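From: Séverine Millet
To: home-manipulation list
Date: 6/21/24
Subject: Re: Arm did not stop when the mat slid

Pieter, thanks for sending the log. I have been through it with Romain and we have a fair idea of what went wrong, so I am answering on the list for the benefit of the other sites that have the Trunum arm in a living room.

Pieter Naidoo wrote:
> We had a fault during the table-setting run. The arm was told to
> square up the placemat on the low table. It took hold of the right
> edge, pulled, and carried on pulling after the mat had slid off
> line. I expected the force limit to trip and it did not. I pressed
> the stop and the arm halted, but later than I would like. By then
> the wrist had travelled well past the edge of the table.
>
> Nobody was hurt. There was a glass on the floor side which is now
> in the bin. I have powered the arm down and taken the fuse out.
>
> Two things I want answered before we run again. Why did the limit
> not trip, and why was the stop slow?
>
> Pieter

The first question is the easier one. The force limit looks for a rise in load at the wrist. A placemat on a varnished table gives almost no load when it slides, so there was nothing to trip on. The planner saw that the mat was still not square and asked for more travel, and it asked again every cycle. The Hakeda controller keeps 18 such corrections before it gives up, and the log shows it used 7 of them before you hit the stop. Each one was small and inside the limits when taken alone. Added together they took the wrist over the edge.

The person's version of the job has two hands on it. One hand holds its side of the mat while the other makes the adjustment, so the mat turns a little and does not run away across the table. We trained from demonstrations done that way and then asked a single arm to do half of it.

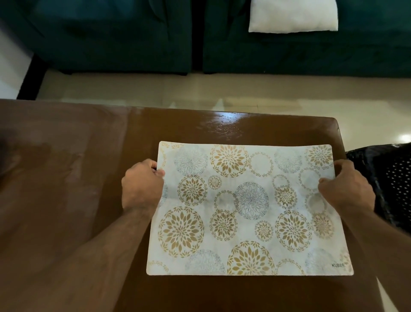

Task notes: flat items on gloss surfaces

Both hands at the side edges, at much the same height up the mat. Small lift at the hands, then down. We should have written this up as a two-handed task from the start and it was my mistake that it went into the one-arm set. I have taken it out. Please do the same at your end by removing the "mat_square" entry from the task file. Switching it off in the menu is not enough, as the planner can still choose it as a sub-step of laying the table.

The pattern on the mat may also have played a part. It is an all-over print of round medallions, and the tracker seems to have swapped one for another at least once during the slide. Romain found a jump in the estimated position which no real mat could have made. The tracker then reported good confidence for the wrong answer. Thibault had trouble of this sort in January with a tiled tray and we put it down to the lighting at the time. I would now like to look at that again.

On the slow stop, I am less sure. The button itself was fine and the signal reached the controller on time. The delay came after that. The firmware you are on lets the current move finish its ramp before the brakes go on, and someone had set the ramp to 4,000 ms. That value is meant for carrying liquids. It should never have applied to a stop of any kind, and I have asked Emiliano Bermúdez at Anach to confirm whether it was a setting or a bug. Until he answers, treat it as a bug and keep the arm powered down.

The cleaning tasks need checking for the same faults. They are on the same one-arm list and they use the same load limit. 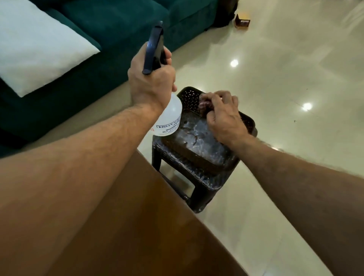

A wet plastic seat is slippery in the same way a varnished table is, and a light stool can move under the gripper with very little force showing at the wrist. There is also the question of what the arm does with a spray bottle in its grip when the stop is pressed. At present the gripper holds its last force, which could mean a trigger kept squeezed. I have not seen this happen. I would like it tested with an empty bottle, and with the arm on the bench, before anyone tries it near a sofa.

What I am asking each site to do:

Remove mat_square from the task file.
Suspend all wiping, spraying and picking-up tasks on the one-arm list.
Read the stop ramp value from the controller and send it to me, whatever it is.
Set total travel for any correction to 5 cm, counted over the whole task and not per cycle.

Romain is writing a patch for the travel limit so that it cannot be reset by the planner. Thibault will run it on the rig at Huet first. Pieter, please keep the original log and do not update the controller yet, as Emiliano may want to read the settings off it as they stand.

Séverine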